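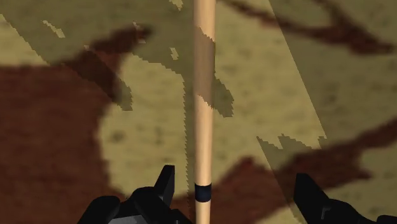 3.2 Collecting Demonstrations in Simulation

All demonstrations for the rod task were gathered in Ovis, our in-house simulator, by people driving the arm by hand. We had hoped to script them. The scripted policy grasped a rod lying flat in good light very well, and it was the only situation in which it could be said to grasp anything.

Each episode starts from a randomized layout. The ground texture is drawn from a pool that includes plain cloth, wood grain and several camouflage prints, the last of these added after an early model learned to find the rod by looking for whatever was not gray. Light direction is sampled separately, so that shadows may fall across the rod, the ground or both. Figure 2 shows a wrist view with a banded rod on a camouflage ground. The two fingers stand on either side of the rod at unequal distances, and a patch of shadow crosses the wood above the dark band.

Readers will notice that the shadow edges are stepped. Ovis renders shadows from a low-resolution map, and raising the resolution slowed the simulator enough that our operators began reading their mail between frames. We kept the coarse setting. Whether a policy trained on sawtooth shadows minds meeting soft ones is taken up in Section 5.

Operators worked in sittings of 20 minutes, a limit set by their wrists and later adopted as protocol. An episode was kept if the rod was lifted clear of the ground and held for 2 seconds. Failed grasps were stored in a separate set, Nundar, which grew faster than we had planned for. After filtering, the training set held 1,000 episodes, and a further 13 layouts were put aside for testing before any training was done.

We did not ask operators to center the rod between the fingers before closing. Some did so with great care – others drove in from one side and let the contact sort things out. Both habits are in the data. An attempt to label them by style was dropped when two annotators could not agree on what counted as careful, including in episodes they had recorded themselves.

Figure 2. Wrist view in Ovis: banded rod, camouflage ground, coarse shadow map.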